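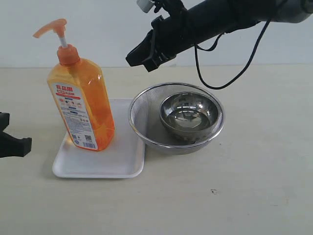
Miércoles, 31 de agosto de 2022

Fregado, banco de dos brazos. Presentes: Karthik, Dilruba y yo por la tarde. Remo sigue en Skerbridge hasta el viernes.

Material de hoy: la botella de dosificador, la bandeja blanca, el colador de malla y el cuenco pequeño de acero. Quedan fuera los platos hondos y los vasos, que ya dieron bastante guerra la semana pasada.

La tarea completa sería: sacar el cuenco del colador, ponerlo bajo la boquilla, accionar la bomba una vez, frotar, dejarlo de nuevo en el colador. La hemos partido en trozos y solo medimos los dos primeros. Frotar no lo tocamos, no tenemos todavía una muñeca que aguante la esponja sin perderla.

Sacar el cuenco: 80 intentos, 60 buenos. Casi todos los fallos son de percepción. El acero pulido refleja las luces y los propios dedos, y la profundidad sale con agujeros justo en el borde, donde hay que agarrar. Con la malla pasa algo parecido, a ratos el estimador la toma por fondo y baja de más. Dilruba probó a apagar el fluorescente del lado de la puerta y mejora un poco, pero eso no es una solución para la cocina de nadie.

Accionar la bomba: 13 seguidas sin volcar la botella, luego dos vuelcos en la misma serie. Si el dedo empuja fuera del eje, la botella se va. Con un brazo sujetando el cuerpo y el otro apretando va bien — lento, pero bien. La dosis es otro asunto: unas veces media carrera, otras entera. Karthik quiere cerrar el lazo con la fuerza en vez de con la posición. De acuerdo.

Tiempo por ciclo, contando las dos partes: 193 segundos de media. Ashraful lo hizo a mano mientras esperaba el café y no llegó a diez.

Pregunta de Claltar para el informe: ¿puede ya una máquina hacerse cargo de los cacharros de una cocina pequeña? Mi respuesta de hoy es que no. Puede hacer pasos sueltos con objetos conocidos y alguien al lado. Un lavavajillas de los de siempre resuelve más. Para el taller lo veo distinto, porque allí las piezas llegan siempre en la misma posición y el enjuague en cubeta se podría intentar antes de diciembre.

Pendiente:
- Repetir la serie de la bomba con control de fuerza (Karthik).
- Probar un cuenco mate del mismo diámetro, para separar el efecto del brillo.
- Revisar la holgura del cable en la muñeca.
- Pedir a Chathurika los registros de julio, faltan dos días en la carpeta.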